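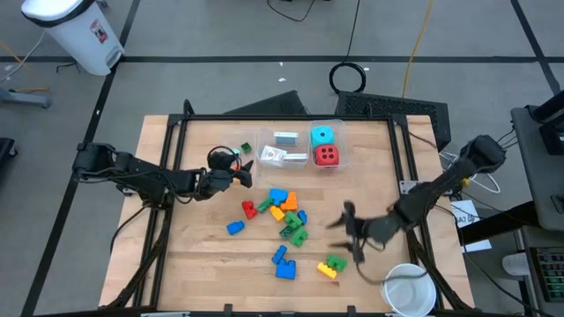 The Brukness toy library opens at ten on a Saturday, and by then there is usually a pushchair or two waiting by the ramp. It has lent toys from the old chapel hall on Ezeani Road for nine years. A family pays a small yearly fee, takes home up to four items and brings them back within three weeks.

Salamatu Afolabi started it with what her own children had grown out of. She had moved to the town from a city where the toy library was on the same street as the nursery, and she was surprised to find that the nearest one was now an hour away by bus. She put a card in the newsagent's window asking for anything clean with all its parts. The first month brought in 141 items. A good many were jigsaws, and most of the jigsaws had a piece missing.

"We took everything in the beginning," she says. "Then we had to learn to say no to people, politely, on their own doorstep."

The library now has 313 items on its shelves and over 100 families on its books. Building blocks go out more than anything else, followed by wooden train track and the play kitchen, which has to be booked. Board games are popular in winter. Soft toys are not lent at all, as they are slow to wash and children do not like giving them back.

Every item has a number and a card. The card lists the parts, and the parts are checked when a toy goes out and again when it comes home. A missing block is written down and no charge is made. Losing something large, such as the tray from a sand table, means a conversation about what the family can afford. Afolabi says this has happened twice.

Cleaning takes up most of a Monday. Hard plastic goes into warm soapy water and is left on racks overnight. Wooden toys are wiped with a damp cloth and dried straight away. Anything with a battery box is opened up and checked for leaks, and the screws on the cover are tightened before it goes back on the shelf.

Repairs fall to Bello Nnaji, a retired joiner who lives in Plornow and drives over every other week. He has replaced wheels, axles, door hinges on dolls' houses and the whole floor of a toy garage. He keeps broken toys for their parts in a row of paint tins under his bench at home. What he will not mend is anything a child has to sit on or climb. If a ride-on has a crack in it, it goes to the tip.

Rent on the hall went up in May, and the library now shares it with a lunch club to split the cost. That means packing away by half past twelve. The shelves are on castors, and two people can clear the room in a quarter of an hour if the floor has been swept first.

Afolabi would like to open on a weekday evening for parents who work on Saturdays. She has asked for the Thursday slot and is waiting to hear. In the meantime families can leave returns at Clarnano, the café across the road, which keeps a crate for them behind the counter. Large items still have to come back to the hall.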